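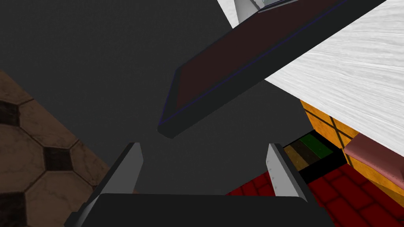
Zekivmont Device Services has accepted this ticket for investigation under the standard warranty terms for the Bundano handset. The customer, Grewal, reports that the display on a number of its handsets no longer rotates correctly after the August system update. The display turns to landscape while the handset is still being held upright, or it remains in landscape after the handset has been returned to the upright position. The fault is most easily produced at a slant. Staff reproducing it should hold the handset with its long side running from lower left to upper right, much as the flat rectangular panel is tilted over the two open gripper fingers, and keep it in that position until the display settles. A handset in good order will keep its current orientation. An affected handset will switch back and forth.

Ticket status: Resolved, pending customer confirmation
Priority: Medium
Product: Bundano handset
Component: Display rotation, motion sensor service
Customer: Grewal
Assigned to: Lorne Després
Handsets in customer fleet: 253
Handsets reported as affected: 54

Initial report

The customer states that all handsets received the August update through the Rekach management console. Complaints began on the following morning. Users described the screen turning during calls, while reading email and while entering text. Several users turned off automatic rotation and continued working without further trouble. The customer does not consider this acceptable as a permanent measure, as its inspection forms can only be completed in landscape.

The customer has confirmed that none of the handsets were dropped or exposed to water before the report was made. Protective cases are in use on all of them.

Log

Entry 1, Zekivmont front desk
Ticket opened. The customer was asked to restart three affected handsets and to test each one with the case removed. The customer reported that the restart cleared the fault for a short time on all three handsets. Removing the case made no difference.

Entry 2, Zekivmont front desk
The customer was asked to run the motion sensor calibration from Settings, System, Sensors, with the handset lying face up on a level surface. Calibration finished without an error message. The fault returned later that day. Ticket passed to second-line support.

Entry 3, Lorne Després
Diagnostic files were received from eight handsets. The sensor readings are within the normal range in every file, and a hardware fault is considered unlikely. The files do show that the motion sensor service is being stopped and started repeatedly while the screen is on. Each time it starts, it reports a default orientation before it has taken a reading. The display follows the default and then corrects itself, or fails to correct itself if the service is stopped again too soon.

The customer was asked to provide a copy of the power-saving profile applied through the Rekach console.

Entry 4, Grewal
Profile attached. The customer notes that the affected handsets all belong to the field inspection group and that this group has its own profile. Handsets in the office group received the same update and have shown no fault. The customer asks whether the group profile can be removed without erasing the handsets.

Entry 5, Lorne Després
The field inspection profile has the option "Limit background sensors" turned on. Before the August update, this option had no effect on the motion sensor service while the screen was in use. The update appears to have changed this behavior. The change is not listed in the release notes supplied to this desk, and a query has been sent to the Bundano software team.

In reply to the customer's question, a profile can be removed or edited from the console without loss of data. Erasing the handsets is not required and is not advised.

Recommended steps

1. Sign in to the Rekach console and open the field inspection profile.
2. Under Power, turn off "Limit background sensors" and save the profile.
3. Apply the profile to a small test group first.
4. Restart each handset in the test group once the profile shows as applied.
5. Turn automatic rotation back on where the user has turned it off.
6. Repeat the slant check given at the head of this ticket.

Users may notice slightly shorter battery life with the option turned off. Please record any complaint of this kind as a separate ticket.

Entry 6, Grewal
The revised profile was applied to the test group at 9:15 a.m. No rotation fault was seen by the end of the working day. The customer has since applied the profile to the whole field inspection group. One handset did not accept the profile and still shows the old version in the console.

Entry 7, Lorne Després
The remaining handset had been offline during the change. The customer was advised to connect it to Wi-Fi, open the Rekach app and select Sync Now. If the old profile is still shown afterward, the handset should be removed from the group and added again.

The query to the Bundano software team remains open – a reply will be added to this ticket when it is received. Until then, customers using a similar profile should leave "Limit background sensors" turned off on all handsets that have received the August update.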